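Home | About | Archive | Contact

5th April - by Quentin Deschamps

I've packed foam shapes at Bernon for 12 years, so when the arm came in I had feelings, believe me! My old job was sorting by color, all shift long, and my wrists knew it. Now I set out the blocks, watch, and step in when it gets muddled (which is oftener than the folks upstairs like to hear).

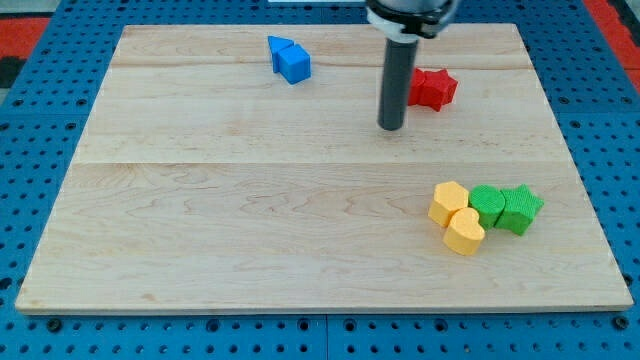 Blues at the back, reds by the arm, yellows and greens sharing a corner.

I do miss the chatter at the old bench - we solved a lot of family troubles over those bins. But I go home less sore, and I'm learning to write the sorting steps myself, slowly, with a lot of tea.

54 shares | 12 comments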